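4. Räumen Sie den ersten Raum

Jetzt geht es los, und ich verspreche Ihnen: Nach dem ersten freien Quadratmeter wollen Sie gar nicht mehr aufhören! Dieser Abschnitt des Dunereo-Leitfadens gilt für stark vermüllte Wohnungen, die bereits freigegeben sind. Die Freigabe selbst steht in Abschnitt 3.

4.1 Legen Sie vor dem Betreten Maske, Schnittschutzhandschuhe und feste Schuhe an.

4.2 Machen Sie zuerst den Weg von der Tür zum Fenster frei. Arbeiten Sie immer von oben nach unten, nie aus der Mitte eines Stapels.

VORSICHT: Stapel über Schulterhöhe nur zu zweit abtragen!

4.3 Stellen Sie die Dunereo-Kisten im Flur auf — Behalten, Klären, Entsorgen — und kleben Sie die Etiketten auf die Stirnseite. 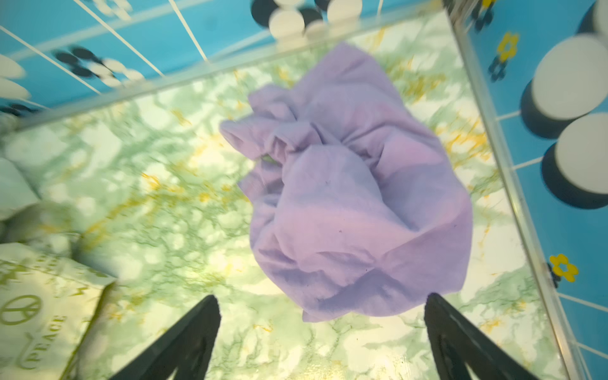 4.4 Füllen Sie jede Kiste nur bis zur Markierung. Papiere, Fotos und Schlüssel kommen grundsätzlich in »Klären«, auch wenn sie wertlos wirken. Ivana Rivadeneira hat bei der Räumung in Flerudside auf diese Weise ein komplettes Familienalbum gerettet, wunderbar!

4.5 Tragen Sie nach jeweils 200 Litern Abfall eine Zeile ins Räumprotokoll ein (Uhrzeit, Raum, Kürzel).

Hinweis: Textilien werden einzeln auseinandergefaltet und ausgeschüttelt, bevor sie in eine Kiste wandern. In Taschen und Falten steckt erstaunlich oft etwas! 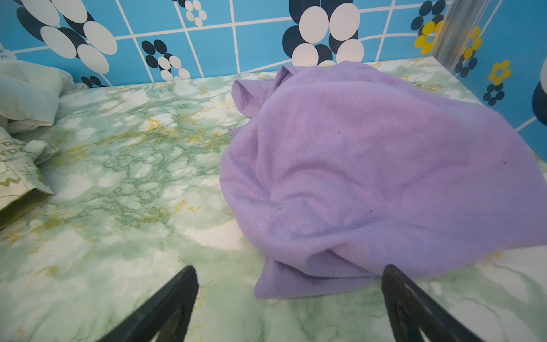

Abb. 2: Fliederfarbenes Tuch, noch zusammengeknüllt

4.6 Bei einem unerwarteten Fund (Waffen, Tierkadaver, menschliche Überreste) sofort stoppen, nichts berühren, den Raum verlassen und die 110 wählen.

4.7 Machen Sie spätestens nach zwei Stunden Pause, und zwar draußen an der frischen Luft. Danach geht es mit Schritt 4.4 weiter, bis der Boden sichtbar ist.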